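Safe House Checklist Before New Residents Move In, With Comments

Last updated: May

By Abelardo Sotelo
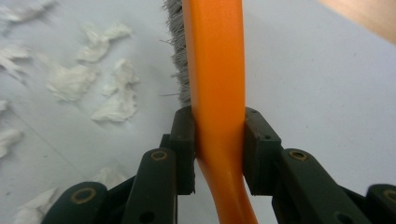

We use this list at the Jostier house each time a room becomes free and a new person is coming to us from a forced labour case. The coordinator on shift walks through the building with the list on paper, writes yes, no or repair beside each point, and signs at the bottom. The comments are mine. I have added them over the last visits, and partner houses asked if they could have them too. Please change what does not fit to your building.

The house is from 1932, so some points are about old doors and old pipes. The newer house at Gudby can skip these.

1. Entrance and street side

1.1 No name of the organisation on the bell, the letter box or the bins. Yes.
Comment: On my last visit a delivery label with our full name was still on a box beside the bins. Please tear off labels inside the house.

1.2 Front door closes and locks by itself. Repair.
Comment: It closes, but in damp weather one must pull it. The locksmith has been asked. Until then the night shift checks it by hand at 10 pm and writes it in the book.

1.3 Light at the entrance works. Yes.

1.4 Door code changed after the last resident left. Yes.
Comment: The code should never be a house number or a year. One house had 1932 for a long time, and I will not say which one.

2. Bedrooms

2.1 Each bedroom can be locked from inside, and staff can open it in an emergency. Yes for rooms 1 and 2, no for room 3.
Comment: In room 3 the key turns but the staff key does not go in from the other side. Do not give this room to anybody before it is solved. Many of our residents were locked in by an employer, and a lock which they control themselves is for them a very important thing. We explain it on the first evening and let them try it.

2.2 Window opens, and has a curtain that closes fully. Yes.

2.3 Smoke alarm tested. Yes.
Comment: Tell the residents before you test. In March we did not do this and a woman ran out to the street without shoes.

2.4 Bed linen clean, a locker with its own key for documents. Yes.
Comment: Staff do not keep passports. If a resident asks us to keep the passport, we write a receipt and she can have it back at any hour, also on Sunday.

3. Kitchen and bathroom

3.1 Gas tap and hob checked. Yes.

3.2 Hot water is not above the safe setting. Repair.
Comment: The boiler jumps. Put the warning paper on the wall in all house languages, and not only in English as it is now.

3.3 Fire blanket hangs where it can be reached. Yes.
Comment: It was behind the microwave. I have moved it to the hook by the door.

3.4 Bathroom lock works, floor mat does not slip. Yes.

3.5 Cleaning products in the closed cupboard. Yes.
Comment: Cleaning is shared by a plan that residents make together with the coordinator. No resident works for the house, and no resident cleans the office. For people who were domestic workers without pay this must be very clear, so please do not accept it even when it is offered kindly.

4. Office and information

4.1 Case files locked, screen not visible from the corridor. No.
Comment: The desk must be turned. I asked the same thing last time.

4.2 Emergency numbers beside the telephone, and the telephone is free for residents to use. Yes.
Comment: The legal adviser's number was an old one. Corrected.

4.3 Interpreter list is up to date. Yes.
Comment: Before you call an interpreter, ask the resident if she knows this person. The communities are small. The Harahap case last year taught us this.

4.4 Emergency cash counted by two persons. Yes, 4000 in the box, both signatures are there.

4.5 Visitor book filled in. Yes.
Comment: Two contractors from Vonska wrote only first names. Full name and time, please, also for people we know well.

5. Leaving the building in an emergency

5.1 Back exit free. No.
Comment: A pushchair and a folded bed were in the passage. Moved the same day, but I want to see it free next time also.

5.2 Meeting point known to all residents. Yes.
Comment: I asked each one separately. They all said the same place.

5.3 Second address ready if the house becomes known. Yes.
Comment: The address is not written on this list and should not be written on it.

Result of the visit: rooms 1 and 2 can be used, room 3 stays closed. Open points are 1.2, 2.1, 3.2 and 4.1. The coordinator sends me a short message when each one is done, and I come again before room 3 is given.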